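Unit 4 — Keeping a stock solution honest

Read before the lab in June. Bring your notebook and a calculator; phones stay in the lockers.

**Stock and working solutions**

A stock solution is a concentrated solution made once and diluted many times. A working solution is what you use on the day. Most mistakes in this course come from mixing up the two, so write "S" or "W" as the first letter on every label.

The dilution formula is the same one you used in Unit 2:

C1 × V1 = C2 × V2

Worked case: the stock is 700 mg/L and you need 200 mL at 149 mg/L.

- V1 = (149 × 200) / 700
- V1 = 42.6 mL of stock
- Bring up to the 200 mL mark with distilled water

Add the stock first, then fill to the mark. Do not measure 157.4 mL of water separately and pour the two together. Volumes don't always add up exactly, and you double your reading error.

**Serial dilutions**

When the dilution factor is large, go in steps. For 1:1000, do three steps of 1:10. Change the pipette tip at each step and mix fully before you draw the next portion. An error in step one is carried through the whole series — check that tube first if your curve looks shifted.

**Labels**

Each label needs the contents, concentration, solvent, your initials and the month. Write on the tube, never on the cap. Caps get swapped.

**Racks and order**

Work from most dilute to most concentrated when reading. Keep the order in your notebook as well as in the rack. 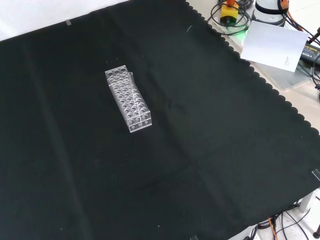

*Fig. 4.1. Clear acrylic test tube rack on a dark cloth.*

**Before next session**

1. Redo the worked case for a final volume of 250 mL.
2. Plan a series from the 700 mg/L stock down to 0.7 mg/L, with volumes for each step.
3. Read the Mostudis handout on pipette error, sections 1 and 3. Section 2 is optional.

Hand in on paper at the Hillholm lab desk.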